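Plernmont Shared Kitchen
Minutes of the residents' kitchen meeting, February 26, 2024

Present: Kiros Yimer (chair), Anel Botha (minutes), Khanyisile Moodley, Siyabonga Pretorius
Apologies: Fatima Zwane

1. January minutes
Agreed as circulated. Kiros has the signed copy.

2. Hot drinks corner
This took most of the evening, and what a good discussion it was! Khanyisile loves having tea and coffee in one spot along the tiled wall and wants the kettle to stay there for good. Siyabonga agreed, but asked that cords be kept back against the wall and away from the front of the counter.

Filling from bottles was talked over as well. Kiros likes it — no carrying a full kettle across the room when eight people are making dinner. Anel asked that the lid be opened all the way and the pour kept slow, so the counter stays dry. Everyone was happy with that.
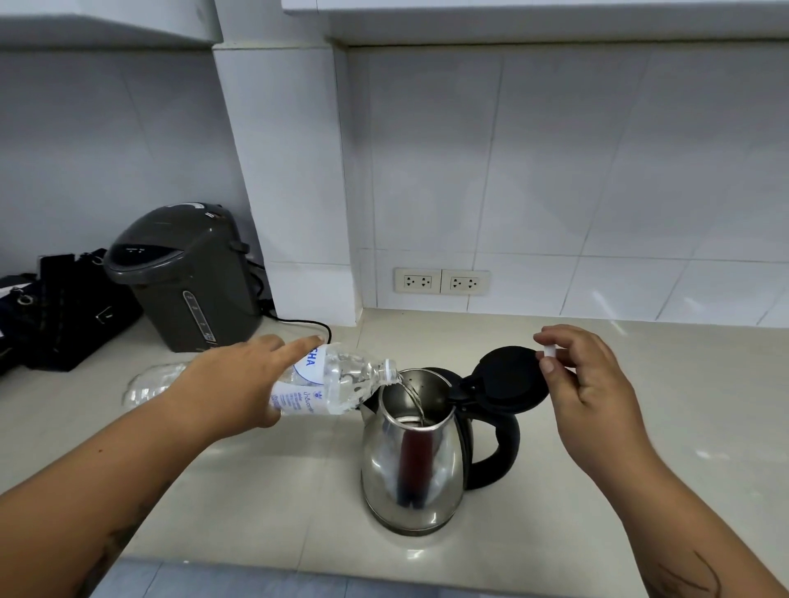
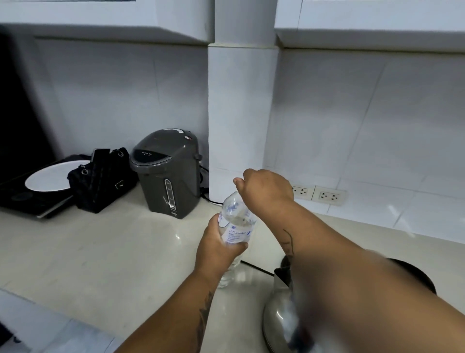

Bottled water and the steel kettle at the hot drinks corner.

Agreed: the kettle stays where it is. Bottled water may be used to fill it. Empty bottles go in the recycling the same evening.
Action: Anel to write a short card for the wall.

3. Descaling
Siyabonga offered to descale the kettle every four weeks and was thanked very warmly. Khanyisile has a lemon juice method she swears by and will show him next time. Fatima sent a note asking that a sign be left out while it is being done, so no one makes tea with it. Agreed.

4. Supplies
The kitchen fund stands at $428. Tea, coffee and dish soap came to $39 in January. Kiros would like to try a better coffee, and there was real excitement over this one — Khanyisile will bring samples from the Livano market.
Action: Khanyisile, samples. Kiros, new sponges.

5. Other business
Siyabonga asked whether the mugs could move to a lower shelf. Left until Fatima is back, as she set up the shelves.

Next meeting to be set by email.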